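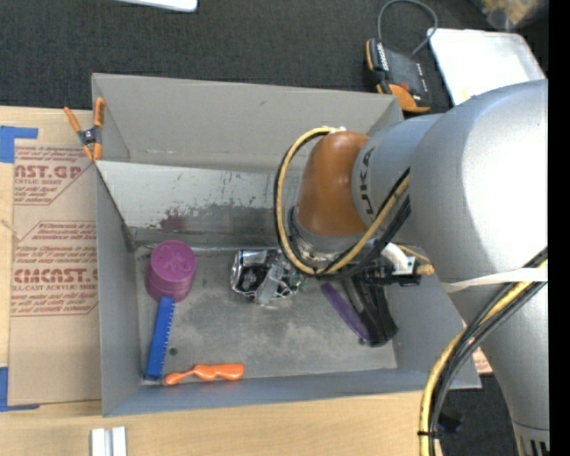
About Pelov

Pelov sorts and repacks mixed small goods for shops and schools. Typical contents are cups, combs, rulers, toys and wrappers. The company was set up by Sarla Solanki and Orest Vakulenko and works from 2 rooms on the upper floor of the Bhatt building.

Goods are tipped into shallow metal bins, one lot per bin, and separated by material. Wrappers and film go out first. Rigid plastic is graded by size and soft toys are checked by hand. Standard lots are limited to 100 pieces. Records are kept for 90 days.

Intake: Ustyna Kushnir
Accounts: Karthikeyan Acharya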